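About Nurkside

Hi, I'm Marilou Panganiban, and I run Nurkside with my business partner Jarmila Kollár. We make one thing, the Jevetti, which is a soft-touch gripper kit for small shops and school labs that already own an arm and are tired of fighting with the fingers on the end of it!

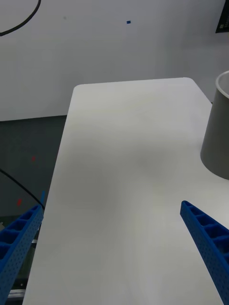
Our kit started as a favor for a friend's packing line, and we've been fussing with it ever since. The fingers come as a matched pair (blue, always blue, Jarmila won't budge) with a row of open pockets along the top and lots of little round holes down the side. Opened up wide like that, they leave plenty of room to come down over a can or a jar. Each kit ships with 2 spare fingers, a mounting plate and a 39-page guide that I wrote myself, so send complaints to me.

We've shipped 400 kits so far. Urszula Sikora answers the support line and she's very patient, even when you've put the plate on backward (I still do it). Want to try one before you buy? Loaners go out every February, just ask!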